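Print | E-mail

4.2 How we read shop and office signs

I'll admit I went into this bit expecting big letters to win every time. Danish Lodhi and I showed 79 people in Cindau a set of wall signs in two scripts, and asked which line they'd looked at first. Most said the larger one, fair enough, but six went straight for the small line beside it (all six could read both scripts, which I rather liked!). Irina Avram found much the same in Zerkska last April. 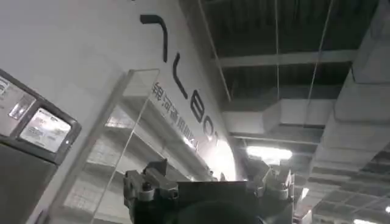 Figure 3. Large black letters with a smaller line of Chinese characters alongside.

So size matters, but so does what you grew up reading.

Print | E-mail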